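Giving an old desktop a spring clean (well, a January clean)

My tower lives under the desk in the back room, next to the radiator and directly in the path of the dog, so you can imagine what it breathes in. I do the insides once a year now, always in January when the decorations are down and I've got the table back, and I've picked up a few habits along the way that might save you a cross afternoon.

Before you start

Shut it down properly, switch off at the wall and pull the lead out. Then hold the power button in for a few seconds. Take it off the carpet! A kitchen table is fine, with an old cotton tea towel under the case so you don't scratch anything. Not a fleece blanket, please, they're horribly static.

Touch a bare metal part of the case before you put your hands near anything green, and do it again every time you've been off to answer the door. I keep a cheap wrist strap in the drawer too and wear it for anything fiddlier than dusting.

Dust first, everything else after

I use a soft, dry paintbrush (mine is a one-inch Wimholm I bought for skirting boards and never used) and a can of air in short bursts, held upright. If you tip the can it spits cold liquid, and then you have to leave the whole lot to stand. Hold the fan blades still with a finger while you blow. Start at the top and work down, and do the front grille last with the hoover nozzle held on the outside only.

Drive cages are terrible for fluff, particularly round the back where the cables bunch up. A cotton bud will get into the corners. If yours comes out with a screw or two, take it out, put the screws in an egg cup and give it a good wipe at the sink end of the room. I use an egg box for longer jobs, one hollow per stage, and write on the lid with a biro.

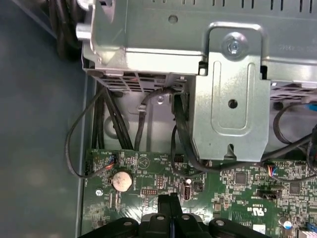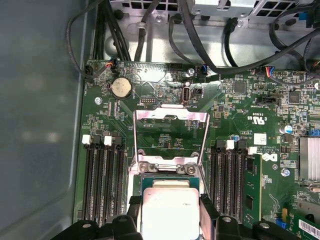

Do I need to change the thermal paste every time I clean the dust out?
Leave it alone if the temperatures are normal and the cooler hasn't been off. Once you've lifted the cooler, though, the old paste has to be wiped away completely and replaced, even if it still looks soft. I'd expect to do it every three or four years on a machine that's on all day.

Wiping the old paste off

Isopropyl alcohol, 90 per cent or stronger, on a coffee filter. My neighbour Áine Foley put me on to coffee filters and I've never gone back to kitchen roll, which leaves bits everywhere. Dampen it, don't soak it, and wipe from the outside towards the middle so you aren't pushing grey muck over the sides. It takes more goes than you'd think. Open a window as well, the smell gets into everything.

For the new stuff, a blob the size of a small pea in the centre and let the cooler spread it when you screw it down. Do the screws up a bit at a time, going corner to opposite corner. I once did one side fully tight first and had to start again, with much muttering.

Please don't touch the pins in the socket, or try to brush them. If there's fluff in there, a gentle puff of air from a distance is as far as I'd go.

Putting it back together

Check that every fan lead is plugged in before the side goes on (ask me how I know). Tuck the cables clear of the blades, then run it for ten minutes with the side off and just listen. A tick usually means a cable is catching.

I've put the tower up on a Skasunby plant stand since last year, which lifts it clear of the carpet, and there's noticeably less fluff in the front grille. Next job is the keyboard, and I'm putting that one off until Sunday.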